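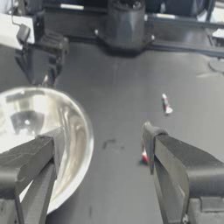

Steel bowl for the candy table, or is that asking for scratches?

Posted in Kitchen & Entertaining

I put out wrapped candy for a Friday open house and I'm tired of my glass dish. Somebody in another thread swore by a big shiny stainless mixing bowl on a dark gray table. I have my doubts. Won't it show every fingerprint? And does the steel mark a matte tabletop? The Hatstead ones are on sale and the listing says "scratch-safe base," which I don't believe for a second.
Ceren88

Lapointe
I'd be suspicious of that claim too. Steel is usually fine sitting still. The trouble starts when people drag it across the table to get at the red ones, and grit gets caught underneath. Put a cloth napkin or a thin cork mat under it and lift it when you move it. Fingerprints, yes, all over the rim. Wipe it with a dry microfiber cloth before people come and then stop looking at it. I wouldn't pay extra for the special base. Any plain bowl from a restaurant supply place does the same job.

One more thing: a wide bowl needs a lot of candy. I bought 80 pieces for mine and it looked like leftovers. 120 was better. The pieces slide to the middle and people still leave a few lying on the table, whatever you use.

jidura61
just use glass, steel is loud when you drop stuff in it

Ceren88
Loud I can live with. Not convinced about the cork mat, as I've had one leave a ring on a painted shelf. I'll try the napkin with a bowl I already own before I give Hatstead any money.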